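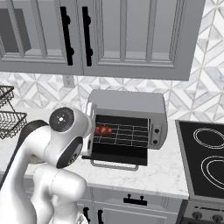 Toaster oven with the door open, on a white marble-patterned countertop.

Breaker trips when toaster oven and kettle run together, but not every time

Posted by Yasmine Fawzy, 2024-10-18
Home > Electrical > Kitchen circuits

I moved into a second-floor unit in July. The kitchen has one run of counter with four outlets above it, and as far as I can tell they are all on the same breaker, which is marked 20. The building was rewired at some point before I got here. I don't have any paperwork on it.

The problem: if I run the toaster oven and the electric kettle at the same time, the breaker sometimes trips. It is not consistent. Some mornings I can boil a full kettle while toast is going and nothing happens. Other mornings it trips before the water is hot. The toaster oven is a Bollari and the label on the back says 1500 W. The kettle is a Kabbaj, also 1500 W. The fridge is on a different breaker (I checked by switching the counter breaker off, and the fridge light stayed on).

Things I have tried:

Plugged the kettle into each of the other counter outlets. Same result.
Ran the toaster oven alone at 400 degrees for 30 minutes. No trip.
Ran the kettle alone, several boils in a row. No trip.
Swapped the kettle for an older one that a neighbor lent me. It tripped the second time I used it with the oven.

The reset is always at the panel. The buttons on the outlet nearest the sink have never popped out.

My questions are whether the breaker is going bad, why it is intermittent, and whether I can have a larger breaker put in. The landlord has said he will pay for a breaker but not for "opening walls."

Yolotzin Ayala
Accepted reply, edited once

The breaker is most likely doing its job. Add up the load first.

1500 W at 120 V is 12.5 A. Two of those appliances together draw 25 A. On a 20 A breaker that is 125 percent of its rating. A standard thermal-magnetic breaker does not open the instant the current passes 20 A. It has two trip mechanisms. The magnetic one reacts within a fraction of a second to very high current, as in a short circuit. The thermal one is a bimetal strip that heats up and bends, and it is slow at small overloads. At 125 percent it can take several minutes or longer to open. A kettle with only a cup or two in it finishes before the strip gets there. A full kettle may not.

The toaster oven adds the rest of the variation. Its heating elements do not stay on. The thermostat switches them on until the set temperature is reached, then off, then on again to hold it. During preheat the oven pulls its full 12.5 A without a break. Once it is hot, it may be drawing current less than half the time. If you start the kettle during preheat, the two loads overlap for the whole boil. If you start it after the oven has settled, they overlap only in part. That is enough to explain good mornings and bad mornings.

A warm breaker also trips sooner than a cold one. If you ran the oven, reset after a trip, and went straight back to both appliances, the strip had less far to go the second time.

On the larger breaker: no. The breaker is sized to protect the wire in the wall. A 20 A circuit is normally run in 12-gauge copper. Put a 30 A breaker on it and the wire can be overloaded for hours with nothing to stop it. If the landlord offers this as the cheap fix, decline it. It is a code violation and a fire hazard.

What you can do, in order of cost:

Stagger the loads. Let the oven finish, then boil.
Use a lower-wattage kettle. Anything at 900 W or below draws 7.5 A, which brings the total to 20 A while the oven elements are on. That is at the limit and not a comfortable margin, but the overlap is short.
Find an outlet on another circuit. The dining area often shares a kitchen circuit, so test it with the breaker off before relying on it. Do not run an extension cord across the room to reach it.
Ask for a second counter circuit. Current US code calls for at least two 20 A small-appliance circuits serving a kitchen. Whether that applies to your building depends on when the work was done and under what permit. The local building department can usually look up the permit by address.

One more check. After the oven has run alone for half an hour, unplug it and feel the plug and the outlet cover. Slightly warm is normal at 12.5 A. Too hot to hold, discolored, or smelling of burnt plastic means a loose or worn connection, and you should stop using that outlet until it is replaced.

Edit: corrected the 900 W figure. I had first written it for 110 V.

Yasir Orakzai

Could be a weak breaker. They do wear out. I had one in a garage panel that tripped at well under its rating, and a new one fixed it. They are cheap, so if the landlord is paying I would just have it swapped for the same size and see.

Also get a plug-in watt meter. I use a Stamoteo. My old toaster oven was labeled 1500 and measured 1430.

Yasmine Fawzy

Thank you both. The plug was slightly warm after 30 minutes, no discoloration. I tried it both ways today. Kettle started with the oven during preheat: tripped. Kettle started after the oven had been at temperature for a while: no trip.

The outlet by the dining table is on the same breaker as the counter. The one in the hallway is not.

Yolotzin Ayala

That fits the overload explanation. A same-size replacement as Yasir suggests does no harm, but with 25 A on the circuit a new 20 A breaker will trip too. If you do get a meter, check that it is rated for 15 A continuous. Some of the small ones are not.

Don't move the kettle to the hallway permanently without finding out what else is on that circuit — hallways are often wired with the bedrooms, and a space heater in winter will put you back where you started.

Houda Fawzy

We have the same setup and just boil the water on the stove.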